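The Long Wait for a Robot That Can Put the Keys Away

412 shares | 38 comments

The demo reel from Bima runs a little under two minutes, and it has been viewed a great many times since May. A two-armed machine folds a towel. It sets a cup on a shelf. It wipes a counter in long, calm strokes, and then the music swells and a line of text promises that the chores are next.

I have watched it more often than I would like to admit. What I notice now is the towel, which is square, thick and alone. It has been laid flat, facing the same way each time, on a counter with nothing else on it. I have never in my life met a towel in that condition. Mine come out of the dryer in a knot with a sock in the middle.

So when I went to Grunarthorpe this spring to look at what household and shop robots can really do, I asked to see something uglier than a towel. The people there, to their credit, knew what I meant. They run a test shop in a low brick building behind a tile warehouse, and they will try other companies' machines on whatever small, annoying job you bring them. They have a list. It includes untangling a phone cord, getting one coffee filter off a stack, threading a drawstring back through a hood, and the one I ended up watching for most of a morning, which they just call "keys and tags."

Keys and tags is the sort of work that happens at the front desk of every apartment building, repair garage and self-storage office in the country. There are rings, there are little plastic tags in different colors, there are bits of wire and small metal parts, and someone has to get the right one onto or off of the other. A bored teenager can do it while talking on the phone. I have been that teenager, at a marina, and I never once thought of it as a skill.

It is a skill. Watch a machine try it and you start to see your own fingers as the strange, overbuilt things they are. You hold the ring with one hand and feel for the part that gives. You roll it. You use a thumbnail. When something slips, you know before you see it, and you have already changed your grip. Most two-fingered grippers get to pinch, and that is the whole menu.

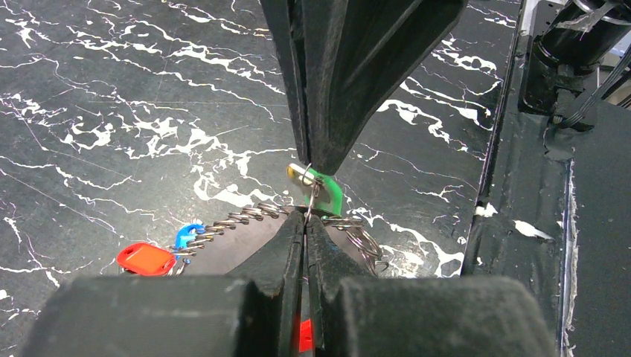 Two grippers at work over the tabletop, the upper one on a thin metal ring, the lower one on the end of a twisted wire link beside a green tag.

That pinch, the one in the photograph, is harder than anything in Bima's reel. The ring is thin. The fingers have to close on it without shoving it off to the side, and they have to do it with a second arm pointing straight up at them from below. There are more tags and a good deal of coiled wire nearby, and wire loves to catch on other wire. A towel never grabs hold of the next towel.

I asked what counts as a success in this job. The answer took a while, and I came to think it was the most honest part of the visit. The people who sell the machines, I was told, like to count a grasp. If the fingers close and the ring is between them, that is a point. The people who might buy the machines want to count a finished ring, right tag attached, set down where it belongs, with nothing else dragged along. Those two numbers can be very far apart, and the brochures tend to print the first one.

Grunarthorpe counts finished jobs. The shop had put one system through 2,000 tries at keys and tags before I got there, spread over many weeks. Of those, 412 ended with the job done start to finish and no human hand reaching in. I did the division in the parking lot. It comes out to a hair over one in five.

You can read that number two ways, and I heard both before lunch. One is that a few years back it would have been zero, and that a machine that can do a fiddly two-handed job even a fifth of the time has crossed some kind of line. I think that is fair. The other is that an employee who got the keys right one time in five would be let go by the end of the week, and that you would need a second employee to follow the first one around. I think that is fair too, and it is the one a person with a payroll will hear.

Speed is the other thing missing from the reels. Many of them are sped up, and the better ones say so in small gray type in a corner. In person there is no small gray type. An arm comes down, waits, shifts by the width of a coin, waits again. I found it almost soothing, the way it is soothing to watch someone else parallel park. Then I remembered that in a building office there would be a line of people at the counter.

The case for patience goes like this. These systems learn from examples, many of them made by people steering the arms by hand, and the more examples they get, the better they do. Nobody at Grunarthorpe disputed it. What they did question was how far the learning carries. A machine that has practiced on one set of rings may do fine with that set and fall apart with a ring that is a bit stiffer, or a tag with a thicker rim, or a table that shines in a different way. The shop changes things on purpose. They swap the parts, move the lights, turn the table. The scores drop nearly every time, and how far they drop is what the shop's clients are paying to find out.

I would like to see that figure, the after-we-moved-the-lamp figure, on every product page. I looked at a stack of product pages and found it on none of them.

Rurkasholm is a different sort of place, a small plant that packs hardware kits: hinges, screws, hooks, the little bags you find taped inside a flat-pack box. It bought three arms for its line a while back, and they are still there and still running. I had expected a horror story and did not get one. The arms lift full bins and stack boxes, and they do it all shift without complaint. People on the floor told me they were glad to be rid of the lifting.

The bags are still filled by people and by an old vibrating feeder that is older than some of the people. The plant did try an arm on the loose hooks, which tangle. It lasted 3 weeks. The trouble, as it was explained to me next to a very loud machine, was what happened when two hooks came up stuck together. A person gives them a shake. The arm put both in the bag, or dropped both, and then someone had to open the bag and check, and at that point the person might as well have filled it.

That pattern came up everywhere I went. The lifting, the stacking and the moving from here to there are going well, and have been for years, mostly in places built around the machine. The small, soft, tangled, see-through or springy jobs are going slowly. And the home, unluckily, is made of the second kind. Think about what is on your kitchen counter at this moment. On mine there is a bread bag with a twist tie, a charger cord, a rubber band, mail, and a key ring with too much on it.

Yule, which plans to sell a home helper, has an answer to this, and it's a clever one. Its machine will come with a person on call, far away, who can take over the arms when the software gets stuck. The company describes this as a bridge. You will pay a monthly fee, and over time, it says, the person will be needed less. I asked how often the person is needed now and was told the figure was not being shared. I asked who would be looking at my kitchen and was sent a link to a privacy page.

There may be a decent business in that. There may be people for whom a slow helper with a remote operator is worth every cent, and anyone who has trouble with their hands has a better claim to an opinion here than I do. But a person doing the chore from another building is a person doing the chore. I'd want it sold to me that way.

What would change my mind? I don't need a dance or a backflip. I would like one long video, at real speed, with the sound left on, of a machine working through a junk drawer it has never seen. Let me pick the drawer. Show me the misses. If it gets the batteries in one pile and the keys in another, and the rubber bands somewhere, and it takes all afternoon, I will write a very different article and be happy to do it.

Back at Grunarthorpe, before I left, someone let me have a turn steering the arms. I had been feeling superior for several hours, and this cured it. With a lever in each hand and no feeling in the fingertips, I went after a ring and missed it. I missed it again. When I finally got hold of it I brought a loop of wire up too, and it swung there while I tried to work out which hand was which.

They didn't put my score on the sheet. The next run was due to start at two, and they needed the table back.

2,000 reads | 412 shares | Join the conversation (38)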